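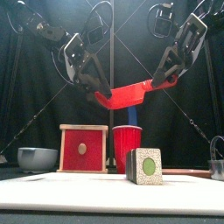 The House on Zwane Road

The orders said June, and by the middle of January we still had no place to live.

My husband was already at the post, sleeping in a borrowed room and sending me listings at night. I was two states away with the kids and a kitchen full of boxes. He liked Vetard, the town right outside the main gate. I liked Lellura, where the schools were supposed to be better. Lellura was 33 miles out.

"That's 50 minutes in the morning," he said. "Each way, if there's a train at the crossing."

"You said you didn't mind driving."

"I said that before I drove it."

I flew down for a long weekend and we looked at houses. The first one in Vetard had new carpet and smelled like dog under it. The second was fine, but the yard backed up to the highway. In Lellura we saw a brick ranch with a pecan tree and a school bus stop at the corner, and I stood in the driveway and pictured the whole three years. Then the agent told us the rent, and we got back in the car.

We ate lunch in Zuline because we were hungry and it was on the way. Neither of us had put it on the list. It had a feed store, two churches, a grocery and a diner with a sign for pie. The waitress asked if we were military, and my husband said yes, and she asked when we had to be in.

"June," I said.

"My sister's got a house coming open in May. It's on Zwane Road, past the water tower. It isn't fancy."

It wasn't. The kitchen had 30 years of paint on the cabinets and the back door stuck. But there were three bedrooms, and a porch, and a field across the road with cows in it. The sister walked us through and didn't try to sell us anything. She pointed out the breaker box and the window that leaked.

My husband timed the drive to the gate the next morning. I stayed at the motel with my coffee and waited for him to call.

"Twenty-two minutes," he said. "No train."

"What about the schools?"

"There's one. It has 157 kids in it. I drove by."

I thought about the pecan tree in Lellura for a minute – I still think about it now and then. Then I asked him for the sister's number.

She answered on the second ring. I told her we'd take it, and she said to bring a dehumidifier.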